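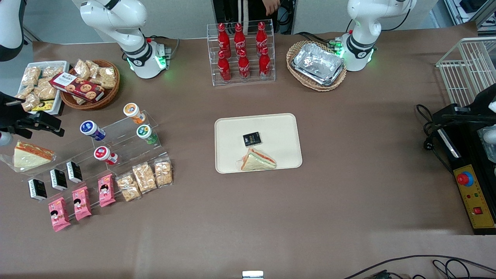
Pinning Small Bees So You Can Still See Everything That Matters

Small bees are a joy once you get the knack, and the knack comes faster than you'd think! I learned from Palesa Mkhize, who did 703 of them in one season and still got excited over each new sweat bee. My own drawer stands at 200, and I use the same method she showed me.

What you need: size 1 stainless pins, a soft foam block, fine forceps, a small paintbrush, a hand lens, a tea strainer and acid-free card for labels.

1. Wash first. Bees from pan traps come out matted, and matted hair hides the bands you need for identification. Swirl them in warm water with one drop of dish soap, then rinse in the strainer until the suds are gone.

2. Give them a quick dip in 95 percent ethanol, then set them on a paper towel.

3. Fluff the hair. Use a hair dryer on low, with the bees in a jar covered in mesh, and keep the jar moving. This is the fun part — a sad brown lump turns back into a golden bee in a couple of minutes.

4. Pin through the thorax, a little to the right of the midline. The left side stays whole, so you always have one good set of features to look at. Leave enough pin above the bee for your fingers.

5. Tease the legs down and away from the body with the forceps. Open the jaws if they'll move. For males, pull out the tip of the abdomen now, while it's soft (Wian Nel does this with a bent pin and swears by it).

6. Anything under 5 mm goes on a card point. Put a tiny dot of glue on the tip and touch it to the right side of the thorax. Less glue than you want, then less again.

7. Label right away. Place, coordinates, month, collector and method go on the top label; the catalog number goes below. Mine looks like this:

Bana, lower meadow
January, pan trap
E. Sarpong
No. 1459

Dry the bees in a closed box for a week before they join the main drawer, and freeze the whole box for a few days if you've ever had carpet beetles. Stiff specimens can be softened overnight in a tub with damp paper towel and a lid, then go back to step 4.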